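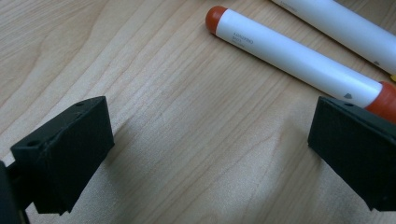 The table top, light wood with long grain

How to remove old wax before oiling a wooden table?

Posted by Myrtle Hutchins, 10 August 2024

Hello everybody. I bought a second-hand table in May from a small shop in Cultness. The seller told me it was waxed by the previous owner, but he did not know with which product. I would like to change to oil, because we eat at this table every day and I am tired of worrying about each glass of water. I have read that oil does not go into the wood if wax is still there. Must I sand everything, or is there a softer way? I am afraid to lose the warm color. I have at home white spirit, some cotton rags and sandpaper of 400 grit. I rent a small apartment with only one window in the kitchen, so a big sanding job is difficult for me.

Darnell Lindgren

Hi Myrtle, you do not need to start with sanding. Paper gets blocked by wax very quickly and you will only get angry. Put white spirit on a rag, rub a small part along the grain, wait 2 minutes and wipe with a clean rag. Change the rag often, otherwise you move the wax from one place to another. I did my own table 3 times before the rag stayed clean. Keep the window open and no flame near, and dry the used rags flat outside before you throw them away.

Let the table rest until the next day. Then put a drop of water on it. If the drop stays round like a pearl, there is probably still wax or some varnish – repeat the cleaning, and try again. If it goes slowly flat and the wood becomes darker, you can sand very lightly by hand and put a thin coat of oil. Test the oil on the underside first. The color will become a bit deeper, this is normal. Wipe off all the oil which is not absorbed after 15 minutes or what the can says, and treat the oily rags with care too, they can catch fire by themselves if you leave them in a ball.

Zosum

I just used dish soap and hot water on mine and then oil. Was sticky for a week but now ok.

Onishi

Please be careful with the soap method if the top is veneer, hot water can lift it. Look at the edge of the table: if the grain continues from the top over the end, it is probably solid wood. For the rest I agree with Darnell.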